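Teppich bleibt, Kartons gehen

Eigentlich wollte ich nur das Bügelbrett holen. Das stand im Arbeitszimmer hinter der Tür, und um an die Tür zu kommen, musste ich erst den Wäscheständer wegschieben, und um den Wäscheständer wegzuschieben, musste der Karton mit den Weihnachtssachen weg, und auf dem Karton lagen die Ordner, und na ja. Zwei Stunden später saß ich zwischen lauter Papier auf dem Boden und hatte beschlossen, dass jetzt das ganze Zimmer drankommt. Das Hemd ist bis heute ungebügelt.

Wer hier schon länger mitliest, kennt das Zimmer. Es ist das kleine nach hinten raus, in dem alles landet, was in den anderen Zimmern keinen Platz hat. Nähsachen, Wolle, die Steuer, das Raclettegerät, der Drucker, der nur druckt, wenn man ihn vorher zweimal aus- und wieder einschaltet. Letztes Jahr habe ich noch groß angekündigt, dass bis zum Sommer alles fertig ist. Inzwischen haben wir Dezember!

Angefangen habe ich mit dem Regal. Es heißt Hornivov, ich habe es damals gebraucht gekauft und nur wegen des Namens sofort gemocht. 38 Zentimeter tief, das klingt nach wenig, aber in so ein Fach gehen zwei Reihen Bücher hintereinander, und die hintere sieht man dann nie wieder. Da standen drei Backbücher, von denen ich hätte schwören können, dass ich sie verliehen habe. (Entschuldigung an meine Schwester, ich hatte dich im Verdacht.) Alles, was ich doppelt hatte, kam in die Kiste für den Flohmarkt, der Rest steht jetzt einreihig. Sieht richtig luftig aus!

Danach die Wolle. Ich sage nicht, wie viel es war. Vilja Laaksonen aus meiner Strickrunde hat mir die durchsichtigen Boxen von Wutarico empfohlen, und die sind wirklich gut, der Deckel schließt fest und man kann sie stapeln, ohne dass der Turm gleich umkippt. Sortiert habe ich nach Farbe, und das war ein Fehler. Nach Garnstärke wäre viel klüger gewesen, beim Stricken suche ich ja nie "irgendwas Grünes", ich suche Sockenwolle. Also alles noch mal raus. Beim zweiten Durchgang habe ich nebenbei ein Hörbuch gehört und ungefähr die Hälfte davon nicht mitbekommen.

Und dann die Frage, die ich seit dem Einzug vor mir herschiebe, nämlich der Boden. Ich wollte immer Dielen. Helle, geölte Dielen mit einem kleinen runden Teppich drauf, so wie man das in den Zeitschriften sieht. Ich hatte sogar schon Muster hier liegen, die standen monatelang an der Heizung und sind beim Lüften regelmäßig umgefallen.
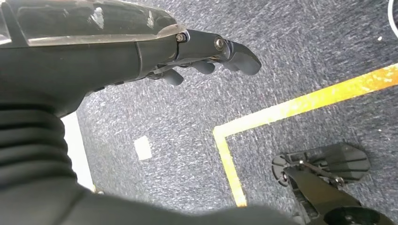
Mit den Dielen hat es sich jetzt erst mal erledigt, und ich bin selbst überrascht, wie wenig mich das wurmt. Der Kostenvoranschlag von der Firma Kurek lag bei 421 Euro, und zwar allein fürs Rausreißen und Entsorgen, da war noch kein einziges Brett verlegt. Bei einer Tasse Kaffee habe ich mir dann das Graublau noch mal in Ruhe angeschaut, und diese Sprenkel haben ja auch ihr Gutes: Fussel und Fadenreste fallen darauf viel weniger auf als auf einem einfarbigen Boden. Für ein Nähzimmer ist das fast ideal. Nur Stecknadeln verschwinden leider genauso gut, deshalb liegt jetzt ein Magnet in der Schreibtischschublade, und ich gehe nach jedem Nähen einmal damit über den Boden. Auf Socken betrete ich das Zimmer trotzdem nur noch vorsichtig.

Bei so einem Teppich lohnt es sich übrigens, langsam zu saugen. Ich bin früher immer drübergehuscht, Hauptsache fertig. Jetzt mache ich es einmal längs und einmal quer, und was da noch im Beutel landet - ich erspare euch Einzelheiten. Möbelabdrücke bekomme ich mit einem Eiswürfel weg: auflegen, schmelzen lassen, trocken tupfen und mit einer alten Zahnbürste gegen den Strich bürsten. Klappt nicht bei jedem Teppich, bei meinem schon.

Am Fenster steht wieder der Schreibtisch. Urho Riihimäki von gegenüber hat mir beim Rücken geholfen, und wir haben ihn erst links hingestellt, dann rechts, dann wieder links. Ein Fuß hängt immer noch ein bisschen in der Luft, da klemmt jetzt ein gefalteter Bierdeckel drunter. Meinen alten Hocker Polo wollte ich eigentlich weggeben, aber er passt haargenau unter die Nähmaschine, also darf er bleiben. Der Bezug muss allerdings neu. Ich habe noch einen Rest von dem Senfgelb, aus dem die Küchenkissen sind, und 96 Zentimeter müssten locker reichen.

Was noch fehlt: eine vernünftige Lampe und irgendeine Lösung für die Schnittmuster. Im Moment sind es mehr als 30 Stück, gerollt, gefaltet, geknüllt, und alle stecken in einer Papiertüte neben der Tür. Hängeordner? Kleiderbügel mit Klammern? Ich bin für alles offen. Das Bügelbrett steht jetzt jedenfalls im Flur.

Kommentare (4)

Nadelkissen
Klammerbügel! Habe ich seit Jahren, man sieht sofort, was man hat. Große Bögen einmal in der Mitte falten, dann hängen sie gut.

Vilja
Ich hatte dir doch GESAGT, nach Garnstärke :) Bring die Reste zur nächsten Runde mit, ich suche noch Sockenwolle in Rot.

Gabi aus dem Norden
Der Eiswürfeltrick hat bei mir unterm Sofa nur halb geholfen. Liegt vielleicht am Flor. Wie lange lässt du den liegen?

Antwort der Autorin
@Gabi: Bis er ganz geschmolzen ist, und bei den tiefen Abdrücken vom Regal habe ich es am nächsten Tag gleich noch mal gemacht. @Vilja: Rot ist da, bringe ich mit!

Zuletzt aktualisiert: Dezember

Kontakt | Impressum | © Alle Texte und Bilder bei der Autorin | Nach oben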